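How to Touch Up Stone Chips with Base Coat and Clear

Tags: Bodywork, Paint Repair, DIY

This guide covers small chips in factory two-stage paint: the kind found on a hood edge, a front bumper or the leading edge of a door. It does not cover scratches longer than a finger, peeling clear coat, or rust that has spread under the paint. Those need a panel respray.

The procedure takes one Saturday for the color and a second session, a week later, for leveling. Work indoors or in full shade, on a cool panel.

What you need

- Touch-up base coat matched to the paint code
- Clear coat from the same supplier
- Wax and grease remover
- Rust converter, if bare metal shows any brown
- Etching primer, small bottle
- Fine artist's brush, size 0 or smaller
- Wet sanding paper, 2000 and 3000 grit
- Rubbing compound and a foam pad
- Lint-free cloths and toothpicks

Step 1. Find the paint code

The code is usually on a plate in the driver's door jamb, under the hood, or in the trunk near the spare wheel. Order by code and not by color name. One name can cover several formulas over a model's life. The car used for this guide is a silver Clovdale wagon with code 244, which was sold in two variants, one coarser in the metallic than the other. If your supplier lists variants, ask for a sprayed card of each and hold them against a clean, polished part of the car in daylight.

Step 2. Clean the chip

Wash the panel and dry it. Wipe the chip and the area around it with wax and grease remover, then wipe again with a dry cloth before the solvent evaporates. Use the tip of a toothpick to lift any loose paint from the edge of the chip. Paint that lifts now would have lifted later and taken the repair with it.

If there is brown in the bottom of the chip, scrape it back to bright metal with a pointed blade and apply a drop of rust converter. Follow the time on the label. Most converters leave a black film that can be primed over directly. Check this, as a few must be rinsed off first.

Step 3. Prime bare metal

Skip this step if the gray or tan factory primer is still intact. Otherwise put one thin drop of etching primer in the chip and let it flow to the edges by itself. It should cover the metal and stay well below the surface of the surrounding paint. Allow 45 minutes at normal room temperature, longer if the shop is cold. Plastic bumpers take an adhesion promoter in place of etching primer.

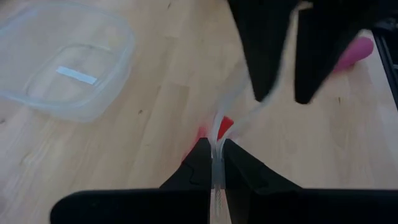 Stir metallic base coat for at least two minutes before use. Shaking alone does not lift the flake off the bottom of the bottle. Pour out only what you will use in the next 18 minutes and put the cap back on. Once the poured paint starts to string from the brush, discard it. Thinning it a second time changes the color.

Step 4. Apply the base coat

Load the brush lightly. Touch the paint to the center of the chip and let it spread. Do not brush it outward. Apply 5 thin coats, with a full flash-off between them. The coat is ready for the next one when it has gone from glossy to dull. Stop when the color sits slightly below the surrounding surface, leaving room for the clear.

Metallic colors dry darker when applied thick. If the spot looks dark after the second coat, make the remaining coats thinner. If it is still dark, wipe it out with a cloth dampened in grease remover and start again from Step 3.

Step 5. Apply the clear

Wait one hour after the last color coat. Apply clear in two or three drops, 30 minutes apart, until it stands just above the panel. A small raised dome is correct. It will shrink as it cures.

Leave it alone for a week. The surface feels hard the next day but is still soft underneath, and sanding at this point pulls the repair out of the chip. Keep the car out of automatic washes during this time.

Step 6. Level and polish

Wrap 2000 grit paper around a small, flat, hard block. A pencil eraser works. Wet the panel with water and a drop of dish soap, then sand the dome with light straight strokes. Dry and check every few strokes. Factory clear is thin, so stay on the repair. When the dome is flush, switch to 3000 grit and remove the earlier sanding marks.

Finish with rubbing compound on a foam pad. By hand this takes several minutes per chip. With a machine, keep the speed under 900 rpm and keep the pad moving. Wipe clean and do not wax for a month.

Common faults

Ring around the chip: the edge was not cleaned, or the color was brushed over it. Sand flush and polish.

Sunken center: not enough clear. Clean and add another drop.

Cloudy clear: moisture, or color that had not dried. Remove and redo.

Written by Kálmán Bíró. Leveling section checked by Hanyu Xiong.

Last updated: January

Contact | Copyright Ormsby Auto Refinishing Notes | Back to top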